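The Red Bin, Gastmont
Morris Flondano, 2023-07-19

Small things live in bins, and bins live on the white table until someone needs the table. I have been sorting the back shelves since May. Progress is slow and the coffee is good.

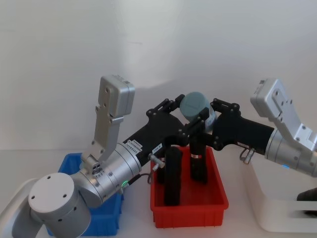
How do you decide what goes in a bin and what goes on a shelf?
Anything that rolls gets a bin. Flat-bottomed things can have the shelf, provided they behave.

The red one is plastic, and it has the middle of the table, a position it did nothing to earn. Over it, a pale gray-blue cylinder.

I bought 50 labels for this job and have used 40, mostly on bins that already had labels. The old ones said "misc." The new ones say "misc. 2."

Next page: the Brenby shelves, including the drawer marked 1819. It isn't that old. It's a part number, and we have lost the part.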